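Home | Our Work | People | Questions | Contact

Automation at Kastbridge: your questions, answered at some length

Last updated November 27, 2024

When we held the first open meeting in September, the questions ran on well past the time we had the room for, and a good many of you wrote afterward with more. I've gathered up the ones that came most often. Some of the answers are longer than you asked for, and I'm sorry about that, but I would rather you had the whole story (or as much of it as we have) than a slogan on a poster.

What is being automated, exactly?

Mostly the handling side of board work: picking up, turning, setting down, and sorting finished tops before they're packed. The system comes from Jusness and goes by the name Gbeho. It won't be choosing the timber, it won't be doing the final hand finish, and it certainly won't be talking to customers, who can be particular, as anyone on the phones will tell you!

Will I lose my job?

I know this is the one you scrolled down for. There are 199 of us at Kastbridge and there are no layoffs tied to this project. Two positions on the lifting crew were vacant already and will be turned into operator positions, and both will be offered inside first. I can't promise what the business will look like in ten years, and I don't think you'd believe me if I tried, but that is where things stand and it's in writing in the agreement you can get from the front office.

Will my pay change if my work does?

It won't go down. If you move into an operator post you go up one grade from the day you start training, and you keep the grade even if you decide after the trial period that it isn't for you and you'd like your old spot back. A few of you asked about overtime, which is a fair question when some families have come to count on it. We expect there to be less Saturday-type work in the busy season, and we're still talking through how to soften that.

Why are we doing this at all?

Backs and shoulders, to begin with. A person on the sorting bench could lift 634 tops in a busy week, and those of you who have done it know what the end of that week feels like. The other part is plain business. We've been turning down orders from Bravstead for lack of hands, and a job posting that sits open for months doesn't lift anything.

How does the machine learn to handle a board?

From us, for the most part. People from the floor do a movement with a hand-held gripper that has a camera on it, and Gbeho learns from the recordings. We've set ourselves a target of 4000 recordings before anything is switched on in earnest. You don't need to be good with computers. The folks who've taken to it quickest are the ones who have handled wood for years and know without thinking where they'd put their fingers.

Am I being watched when I do the recordings?

The recordings are for teaching the system, and the agreement says they can't be used to judge how fast or how well you work. No names are attached to them. If you'd like a recording thrown out, tell your shift lead and it goes, and you don't have to say why.

What does a recording session look like?

Quieter than people expect. You get a short walk-through, then you work in your own time, with breaks whenever you want them. A good deal of it is edge work, with one finger of the gripper over the wood and the other out past the side of the board. 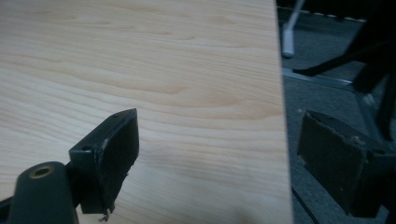

Murdo Geddes wrote in to say that he'd been against the whole business and still has his doubts, mainly over whether the younger ones will ever learn to judge a board by hand if a machine does all the turning for them. He would like every new starter to do a full stint at the bench first, before they go anywhere near Gbeho.

We think Murdo is right, and from the new year that will be part of the training for anyone joining the floor.

Can I say no to taking part?

Yes, and several people have. It won't be held against you, and you can change your mind in either direction. So far 59 of you have put your names down, which is more than we had hoped for, and there's still room on the late shift.

Who do I talk to if something is bothering me?

Liam Hegarty is keeping the list of worries and suggestions and is happy to be stopped in the hallway, or you can leave a note in the box by the time clock, signed or not. New answers will be added to this page as we have them. The overtime one is next.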